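Print this page
E-mail this page

VODERO RESIDENTS' INTERIORS GROUP
Minutes of the May meeting, common areas and furnishing

The meeting opened at 6:30 p.m. in the ground floor meeting room. A quorum was present. The minutes of the previous meeting were approved with one correction: under "Window treatments," the fabric for the east stair hall should read "unlined linen," as ordered, and not "lined."

1. Matters arising

1.1 The lampshades returned to Brulik have been credited in full. Replacement shades in the 15-inch drum size are on order. The old shades remain in place until delivery.

1.2 The scratch on the mailroom console has been filled and waxed. It was agreed that no further work is needed. Item closed.

1.3 The felt pads under the reading room chairs have worn through again. Screw-on glides were proposed in their place and approved. The chairs will be done in one session so that the heights match.

2. Paint, second floor corridor

2.1 Three sample boards were viewed under the corridor fixtures with the ceiling lights on, then with only the wall lights on. The cooler gray turned noticeably blue under the wall lights and was dropped. The remaining two were close. The warmer one was selected by show of hands.

2.2 Finish: eggshell on walls, satin on trim and doors. A request for flat paint on the walls was discussed and declined on grounds of cleaning.

2.3 Masson quoted 79 dollars per gallon for the wall paint. The quantity is to be calculated from the floor plan before an order is placed. The painter is to confirm whether the primer can be tinted.

2.4 Picture hooks are to be removed and holes filled ahead of painting. Residents with items hanging in the corridor will receive a notice under the door. Anything left on the walls will be moved to the storage room on the lower level.

3. Floor coverings

3.1 The runner for the second floor corridor was specified at the last meeting without an allowance for the turn at the elevator. The supplier can provide a mitered join or two separate lengths. Two lengths were preferred, with the gap falling at the elevator threshold.

3.2 Rug pads: natural rubber, cut one inch short on all sides. Retance will cut to size at no charge if the pads are ordered together with the runner. The combined order was approved.

3.3 The existing runner has been offered to the basement workshop. No reply so far. Carried over.

4. Window treatments

4.1 The rods for the east stair hall are to be mounted six inches above the casing. The installer has asked for blocking to be checked at both ends. This will be done before the curtains are hung.

4.2 Curtain length was discussed again. A half-inch clearance from the floor was confirmed. Puddled hems were ruled out for the stair hall because of foot traffic.

5. Lounge furnishing
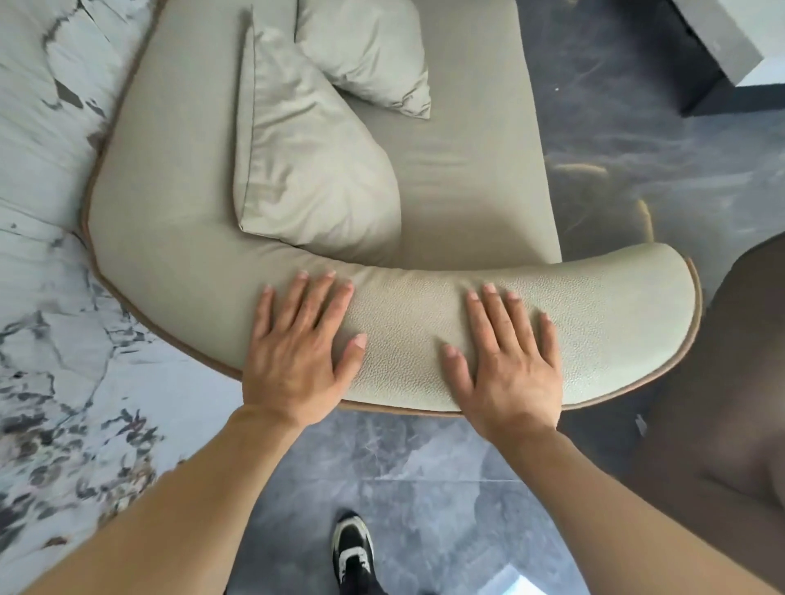
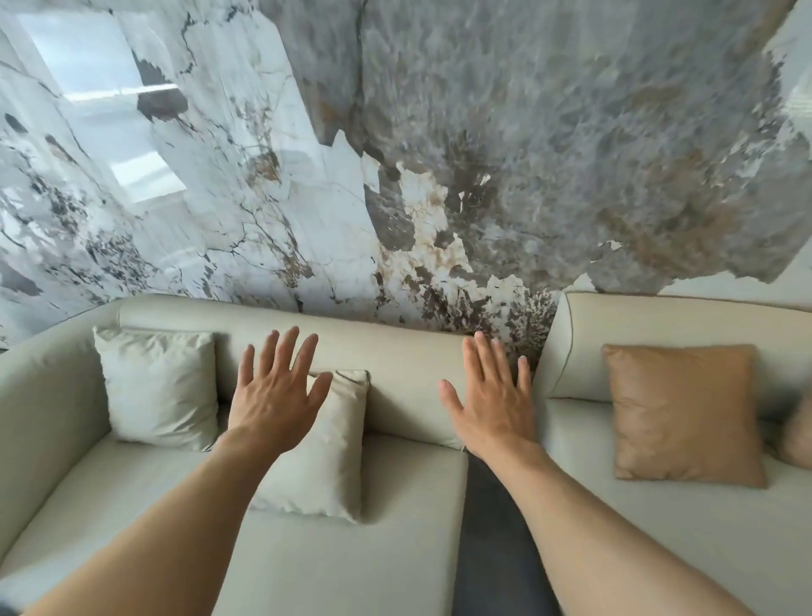 5.1 The lounge budget stands at 158 dollars for small items in the current quarter, excluding upholstery and lighting. Replacement pillow inserts were considered first. An armchair like the sage-green one with two throw pillows takes inserts one size larger than the cover, and this sizing was adopted as the rule for all lounge seating. Feather blend was preferred to polyester fill, subject to price.

5.2 No new artwork will be bought for the lounge. A proposal to bring up the two framed prints from storage was left open until their sizes are known.

5.3 The side table lamp is to move from the window to the corner outlet. A cord cover in the wall color will be ordered.

5.4 Upholstery cleaning: the product now in use is to be tested on a hidden area of each type of covering before general use. The results are to be written on the sheet inside the supply closet door.

6. Plants

6.1 The two planters at the main entrance need liners. Plastic liners were approved. The saucers now in use are to be kept.

6.2 Artificial stems for the mailroom were proposed and did not carry.

7. Any other business

7.1 The fabric swatch library now holds more than 100 samples, many unlabeled. Swatches without a maker's name or code will be discarded before the next meeting.

7.2 The key to the sample cabinet is to be returned to the hook after use.

The meeting closed at 8:05 p.m. Items 3.3 and 5.2 are carried forward.

Print this page
E-mail this page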